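FOR IMMEDIATE RELEASE
January 2012

Bañuelos Files Petition to Let Ridgeway Voters Fill Empty Council Seats

RIDGEWAY - Hi, everybody. I'm Nayeli Bañuelos, I live on the Sekcombe side of town, and this morning I walked into the clerk's office and handed over 815 signatures asking for one change to the Ridgeway town charter. I was told a press release ought to be written as if somebody else were talking about me. I tried it that way and I sounded like a bank, so you're getting it from me.

The change is pretty simple. When a member of the town council quits, moves away or dies before the term is up, the seat should be filled by an election. Right now the other members pick somebody, and that person can sit there for as long as three years before a single voter gets a say. My petition would put the question on the July ballot, and if it passes, the new rule would start with the next vacancy.

I want to be clear that the people who were appointed to our current council haven't broken any rule. The charter says the council fills the seat, and the council filled the seat. A couple of those folks have been very kind to me, including one who signed the petition (I won't say which one, that's for them to tell you). My complaint is with the charter.

How I got into this

I went to my first council meeting to complain about the Gekine Road crosswalk. The paint was gone and you could stand there with a stroller for the length of a song before anyone stopped. I signed up to speak, I got my three minutes, and afterward I wanted to follow up with the member for my own district. I asked the lady next to me who that was. She didn't know. I asked the man behind us, and he gave me the name of someone who had left the year before!

So I went home and started reading the minutes, which are all in binders at the library if you have an evening to spare. The member from my district had resigned to take a job out of state. At the next meeting his replacement was nominated, seconded and sworn in, and the whole thing took up half a page. There was no notice in the paper ahead of time, and there didn't have to be. The charter doesn't ask for any notice or application, and it doesn't even say the new member has to live in the district, only in the town.

I kept reading. I read back further than I had planned to, and I found that this wasn't a rare thing. People leave in the middle of their terms for all kinds of ordinary reasons, and then whoever gets appointed runs the next time around with "incumbent" next to their name, and usually nobody files against them. I don't blame anyone for not filing. It's hard to run against someone who is already in the chair.

What the petition says

The full text is one page long and it's posted on the corkboard at the clerk's office. In everyday words, it would do the following.

If a seat opens up with more than six months left in the term, the town has to hold an election for it. Where a regular town or county election is already coming within four months, the seat goes on that ballot so we aren't paying for two. Where it isn't, we hold a special election.

Until the election, the council may name someone to keep the seat warm, and that person has to live in the district. They can also run if they want to. We argued about that one at my kitchen table for a long time, and I went in thinking temporary members should be barred from running. I got talked out of it. If you've been doing the work and your neighbors like how you do it, I guess they should be allowed to keep you.

If there are six months or less left in the term, the council appoints just as it does now. I don't think anyone wants to go to the polls in the sleet for a seat that will be up again before the tulips are.

Whenever a seat opens, the town has to announce it in the newspaper and at every polling place building. We have 14 precincts, so that's 14 sheets of paper and some tape.

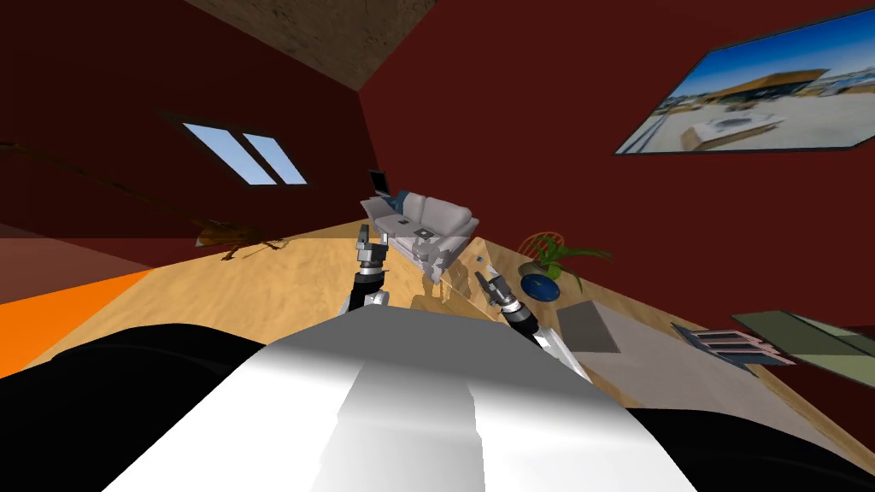
Computer rendering of a robot with two arms in a room with deep red walls.

What it would cost

This is the question I got most often on people's porches, and I think it's a fair one. A special election in a single district does cost money. There are poll workers to pay and ballots to print, and the machines have to be tested by the company that services them, which in our case is Terkusel. The petition asks the town to put $1500 a year into an election reserve so the money is sitting there when a vacancy comes. If there's no vacancy, it stays put and carries over.

Would the reserve cover every bit of a special election in our biggest district? Probably not the first year. I'd sooner tell you that now than have you hear it at the hearing from someone who's mad at me. If the reserve runs short, the rest would come out of the general fund like any other town expense, and the council would have to vote on it out in the open.

I also hear that turnout in special elections is low, and yes, it is. The last one we held here, for the library bond, brought out 483 voters. I wish it had been more. But I look at that number next to the handful of people who choose our council members today, and I know which way I'd like to go. Plus, the library bond had one sign, and it was behind a hedge.

About those signatures

We started collecting in the fall, with clipboards from the dollar bin and a folding table that pinches your fingers. Mostly we stood outside the hardware store and the Sekcombe post office. We also did a whole lot of door knocking on the streets off Gekine Road. I learned which dogs are all talk. I learned that people in this town will stand in a doorway in their socks and talk about the charter for twenty minutes if you give them the chance, and that they'll bring up the crosswalk too.

Plenty of people said no. One gentleman told me the council does fine and elections are already too long and too loud, and we had a nice talk and he didn't sign. A few people thought I was collecting for myself, so let me put this one to bed: I am not running for council. I'm not running for anything. I have two kids and a night shift every other weekend and I can barely run a bake sale.

Everyone who collected did it on their own time. No party paid for any of this and no party asked us to do it. We have Republicans and Democrats signed on, and a good number of people who told me they were neither and would I please stop asking. The printing came out of a coffee can, and the list of who put money in the can was turned in with the petition.

What happens next

The clerk's office now checks each signature against the voter rolls. Some won't count. People move, people sign with a nickname, and I know of at least one married couple where he signed for both of them (please don't do this, it only knocks out the second one). We collected past the minimum for that very reason, and I feel good about where we are, but I'll wait for the clerk to say so before I buy a cake.

Once the signatures are certified, the council has to hold a public hearing. They can adopt the change on their own, or they can send it to the voters. They can't change the wording without starting the process over. If they send it to the voters it goes on the July ballot as a yes or no question, and a simple majority decides it.

I would be perfectly happy if the council just adopted it. I said so to two of the members in the parking lot. But I also wouldn't mind a real campaign over this, with people for and against standing up and saying why, and I've told the members who disagree with me that I'll share a table with them anywhere that has coffee.

How to help, or argue

The petition group meets in the back room of the Sekcombe branch library, and the dates go up on the door. You don't need to have signed to come. If you think this is a bad idea, come anyway and tell us what we missed, because the hearing is a lousy place for me to find out.

We need people to drive neighbors to the hearing, and we need somebody who can write a plain Spanish version of the question for the flyer and check my grammar, which my mother says has gone downhill. We could also use a better folding table.

If you aren't registered to vote, or you moved and never updated your address, you can fix that at the clerk's office during regular hours. Bring something with your current address on it. It takes a few minutes, and it has nothing to do with how you feel about the petition.

Reporters, you can reach me by leaving a message with the Sekcombe branch desk. I call back on my breaks. I'm glad to go over the charter language, and I can show you the page in the minutes where each of the appointments was made. I put sticky notes on them.

Contact: Nayeli Bañuelos, Ridgeway charter petition
c/o Sekcombe Branch Library, Ridgeway

###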